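Work and Automation, Unit 4
Course handout, September 2, 2024
Instructor: Tahira Magsi

Case: the folding room at Drasomar

Read this before the seminar and bring notes on the two questions at the end.

Drasomar is a commercial laundry that also handles returned clothing for online stores. Garments are checked, folded, bagged and sent back to stock. Until last year all folding was done by hand, by 8 people on each shift. The company then brought in robot arms from Whitelaw for part of the work.

What was automated
Towels, pillowcases and flat sheets went first. They are close to rectangles and come in few sizes. Clothing followed in August, starting with shorts and pajama pants. These are harder. A waistband gathers the cloth, pockets add layers, and a busy print makes it difficult for a camera to tell a seam from the pattern.

What stayed with people
Workers still sort the incoming bins, look for stains and missing buttons, and lay out anything the arm can't pick up cleanly. They also clear stoppages. The target is 300 pieces per station per shift, and a stoppage counts against the station whether the person or the machine caused it. This rule has been the main source of complaints.

Gripper over printed cloth with a stitched pocket-like panel:
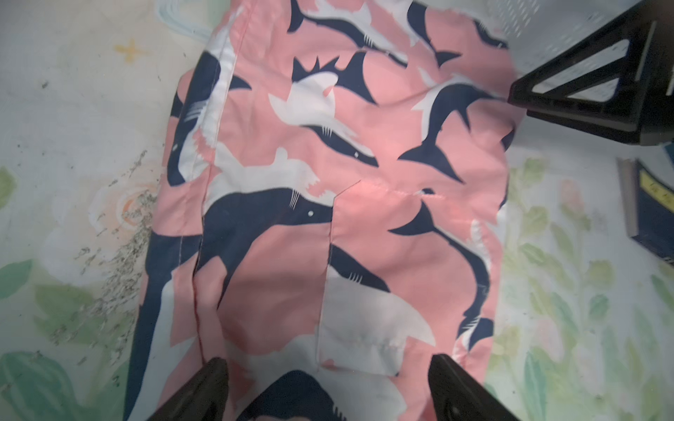 Fig. 2. Two-finger gripper at a shark-print garment. Note the creases and the slanted top edge of the panel.

Changes in the job
Dean Goodall, shift lead, told us that folders used to talk across the table and trade tasks when their hands got tired. Now each person tends one station, and trading means logging out and back in. Wrist and shoulder complaints are down. Complaints about boredom and about the pace are up. Pay grades have not changed, although "station operator" is a new title with its own training sheet.

Terms to know: task allocation, machine pacing, exception handling, deskilling.

Questions for the seminar
1. Who should be charged for a stoppage, and who should decide?
2. Which parts of the old folding job would you call skilled? Where did that skill go?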